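Filed under: Community, Home & Tech

2021-01-04

Bakstead is getting its wires sorted. The Kemeys Reading Rooms will open their doors this month to anyone with a drawer full of mystery cables, and if the trial evening in the back room was any guide, people are going to love it.

The idea came from Thu Nông, who spent last March trying to get a work computer, a school laptop and an aging printer all talking to each other in one small apartment. She bought a reel of network cable, watched a lot of clips, ruined a good many plugs and finally made one that worked. "I ran down the hall shouting," she said. "My neighbor thought something had happened. Something had! I'd made a cable!"

That neighbor was Balakrishnan Ramasamy, and he wanted to learn too. The two of them started the group they now call Dandden, named after the street they both live on, and for most of last year it was just them and whoever knocked. Now they have 35 households signed up and a proper place to meet.

The plan for the sessions is wonderfully simple. Bring whatever cords you have at home, tangled or not, and the group will help you work out what each one does, which ones are worth keeping and which ones can go in the recycling crate by the door. After that comes the part everyone gets excited about, which is making up your own network cable to exactly the length you want. No more ten-foot cord coiled behind a desk that needed two!

Color is a big thing with this crowd. Cúc Tiêu, who keeps the sign-up list, has talked half the group into giving every room at home its own shade. Hers go blue for the living room, green for the bedroom and yellow for the desk, boots included (the boot is the soft sleeve behind the plug, and yes, people do have opinions about them).

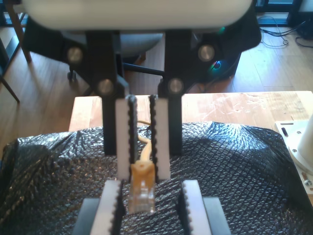 The boot has a real job to do, too. It takes the strain where the cord meets the plug, the very place where a cheap cable tends to give up after a year of being yanked around. Ramasamy is a great believer in them. His advice to beginners is to slide the boot on first, before anything else, and he says it loudly, having forgotten it himself more times than he cares to admit. Once the plug is crimped on, the boot won't go over it, and you are cutting the end off and starting over.

He also likes the clear plugs best for learning. You can look straight in through the plastic and check that the little colored wires have gone all the way to the end and that they are in the right order before you squeeze the tool. It saves a lot of grief. The group keeps a tub of 200 of them, paid for by a bake sale that Thu Nông still talks about with shining eyes. It brought in $87, mostly on the strength of a coconut cake.

Then there is the clip, the small springy tab that holds the plug in its socket. Snapped clips are the number one complaint people bring through the door, and the good news is that a cable with a broken clip is perfectly fixable. Snip, strip, sort the wires, new plug, done. Bình Trình brought in a cable that had been held in the back of his TV with a folded bus ticket for longer than he would say, and he went home with it mended and a second one he had made from scratch.

Thư Từ came along to the trial evening only to drop off her brother and ended up staying until the lights went out. She has now taken on the tester, a small box with two rows of lights that blink in turn when all is well. There was cheering each time the last light came on, and quite a bit of groaning when it didn't. She is hoping to add a shelf of borrowable tools so that people can carry on at home, and would be glad of any spare crimpers and wire strippers in working order.

The hardware store Prurkislow has agreed to put aside its short ends of cable for the group, which should keep beginners in practice pieces well into spring. The short ends come in whatever color was on the reel that week, so anyone set on a full house of matching cords may want to bring their own.

Sessions are free and run for 2 hours. Children are welcome with an adult, and the small fingers are a real advantage when it comes to lining up the wires. Numbers in the room are being kept low for now, with masks on and windows open, so please put your name down with Cúc Tiêu at the front desk of the Reading Rooms before you come. Bring a sweater, and label your cords with a bit of tape if you would like to be sure of going home with the same ones.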